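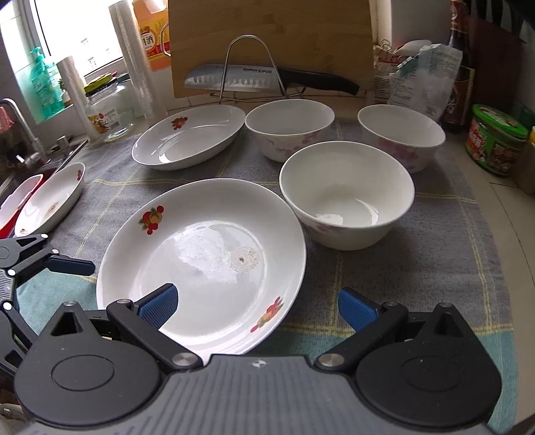

2 min read

Workshop tips: hand-held grippers and the washing-up

Every second build thread in our shared workshop now ends with somebody promising the thing will do the dishes. I've put in enough evenings on a pair of hand-held grippers to doubt it. A few tips all the same, for anyone set on trying.

Pads first. Ours are blue and textured, and I'd spend money there before anywhere else. The Stitow pads I started with were smooth and went slippery at the first hint of detergent. Timothée Maillard swears by a coat of Vorard grip spray. I tried it and got sticky plates.

Go for the rim. Oval plates are a nuisance because the grip changes depending on which side you come from. Open the jaws either side of the near rim, close slowly, and stop when the plate stops sliding. Squeezing harder won't rescue a bad angle.

Practise on dirty dishes. Clean, dry crockery makes any gripper look clever. A bit of dried sauce in the middle of a white plate is closer to what you'll get at home.

Put a cloth down. A checked one gives you lines to aim by, and it's kinder to china than a bare bench.

Leave bowls for later. The curved wall pushes the fingers apart, and I still lose more than I'd like. Gaspard Lacroix says longer fingers would fix it. He said that about the last set too.

Check the pivot screws every 12 lifts while the build is new. Mine loosened well before I noticed the jaws drifting.

Weigh your crockery. Our heaviest plate is 410 grams and the jaws were rated for up to 400, so guess which one I dropped.

As for time, my best run at moving one plate from the mat to the sink was 11 seconds. By hand I don't think I've ever bothered to time it. The Jurnudberg plans call this "kitchen ready". I'd wait for the next version, and keep the good bowls in the cupboard until June at least.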